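Sorting laundry into two bins

2022-07-05

The laundry method in this apartment changed in February and has stayed the same since. The old system was a single hamper, emptied onto the bed and sorted by owner. It was slow, and the socks went missing.

The current system uses a table and two white plastic bins with handle slots. Everything goes on the table in one loose pile. Socks and small dark pieces go in the first bin. Shirts and anything that needs folding go in the second. Larger items stay on the wood until both bins have been started, as they are easier to find than socks and can wait. 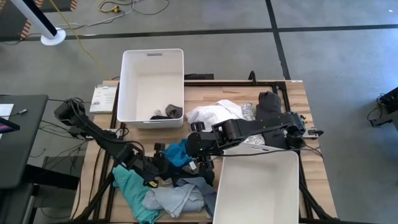

Color is ignored at this stage. I wash everything cold, so a teal shirt and a charcoal one can share a bin. Size is the only test. Working from the pile's edge inward is faster than pulling from the top, which tends to drag three other things along with it.

The bins are from Pisotby. I looked at a Giranberg set with lids, but lids add a step and the rims would not stack. Handles matter more, as the folding bin gets carried down a hallway.

Remaining problem: shirts left in the bin overnight crease at the collar. I am going to try laying them flat across the rim and will post the result.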